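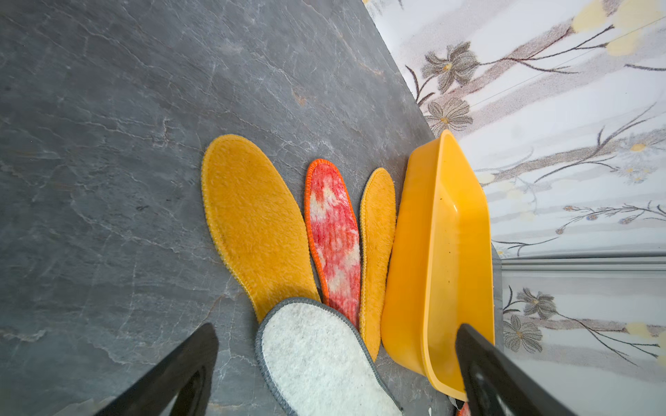

Worix Fleece Insoles, cut-to-size

Winter insoles for boots, clogs, rubber boots, slippers that have gone flat. Fuzzy pile on top, stitched border all the way round. Sold by the pair.

In stock. Ships from our Drornolau warehouse, orders in before 2 p.m. go out same day.

Colors
Golden yellow
Red mix
Oatmeal
Charcoal (back in July, sorry, we ran out)

Color note. The red mix is a mottled fleece, every pair comes out a bit different. Left and right may not match exactly. If that bugs you get the oatmeal.

What you get
One pair insoles
Paper cutting guide, folded, in the bag
Storage band

Details
Top: long pile fleece, polyester
Middle: felted wool blend
Bottom: brushed cotton with grip dots
Edge: overlocked, polyester thread
Weight: 99 grams per pair in the medium
Widths: regular and wide
Made for: cold floors, barn boots, ice fishing, standing at a counter all day

Sizing
Small fits kids' big sizes and women's 5 to 7
Medium fits women's 8 to 10, men's 7 to 9
Large fits men's 10 to 12
Extra large, men's 13 and up, wide only

Between sizes, go up. You can trim a big one. You can't grow a small one. Half sizes, same thing, go up.

Check how your boot fits BEFORE you order. These are thick. If your boots are already snug with a heavy sock, the fleece will make them tight, and tight boots are cold boots. Pull out the insole that came with the boot first. If it's glued down leave it alone and look at our Pisharody Thin Felt instead, it goes on top of pretty much anything.

Trimming
Lay the old insole on the new one, heels lined up. Trace the toe with a marker on the bottom side. Cut from the toe only. Sharp scissors, small snips. Fleece sheds when you cut it, do it over newspaper or outside.
Cutting takes off the stitched edge at the toe. Fine for normal wear. If you're hard on them run a zigzag stitch over the cut, or a line of fabric glue and let it dry overnight.

Trimmed pairs can't come back. Try them in the boot first, full size, toe folded if you have to. Please. We get a lot of these.

Care
Hand wash, cool water, little bit of dish soap. Squeeze, don't wring. Dry flat, away from the stove. No dryer, the felt layer shrinks and then you have a kid's size.
Brush the pile with a stiff pet brush once it's dry. Comes back up nicely.
Take them out of the boots every night if you can. Sweat goes into the felt and needs somewhere to go. Two pairs and switching off is the best way to do it, they last way longer.

How long do they last
Depends on you. Every day in work boots, one winter. Weekend use, two or three. The pile packs down under the heel first, then the ball of the foot. When the heel feels hard, replace. We tested the medium at 200 hours of walking and the heel was flatter but still warm enough to keep using. The border held, one loose thread at the arch.

Will they fit dress shoes
No.

Will they fit running shoes
Not really. Some people do it with the wide trail kind. We don't recomend it.

Are they waterproof
No. They soak up water like a towel. If your boots leak fix the boots.

Can I stack two
You can, in rubber boots with lots of room. Put the Thin Felt under and the fleece on top. Two fleeces slide around.

Do they help with foot pain
They're soft, thats all. No arch support, no heel cup. For support look at the Cusum Arch line, firm shell, separate page. The Cusum has a plain cloth top and isn't warm at all so don't mix them up. A few customers run the Cusum in the boot and a Thin Felt over it. Seems to work for them.

Smell
New ones have a bit of a wool smell, goes away in a few days. Air them out on a porch. Old ones, baking soda overnight, shake it out, brush.

Pets
Dogs love these. Up on a shelf.

Quantity pricing
Single pair, regular price
Three pairs, any colors or sizes, 10 percent off
Case of 30 pairs, one size per case, colors mixed by us. Good for crews, schools, ski rentals. Email for the case price, it moves with the wool price.

We packed 164 cases last winter and the large goes first, every year, so crews ordering large should get in early. Small usually hangs around till spring.

Shipping
Flat rate for one to three pairs, goes in a padded bag. Cases go by ground. They come squashed flat, give them an hour out of the bag and a good shake before you judge the thickness.

Returns
30 days, unworn, untrimmed, with the guide. Wrong size is the usual reason, we'll swap it and you only pay postage one way. Border coming loose or pile falling out in clumps, send a photo, we'll send a new pair, keep the old ones. A little shedding in the first week is normal.

Also on this shelf
Pisharody Thin Felt, plain gray, stacks of two pairs
Cusum Arch, firm
Worix Boot Liner, tall, for rubber boots, large and extra large only right now
Worix Kids Fleece, same fleece as this one, smaller, yellow or red mix

Questions, use the form at the bottom of the page. Put your boot brand and size in the message or we'll just have to write back and ask.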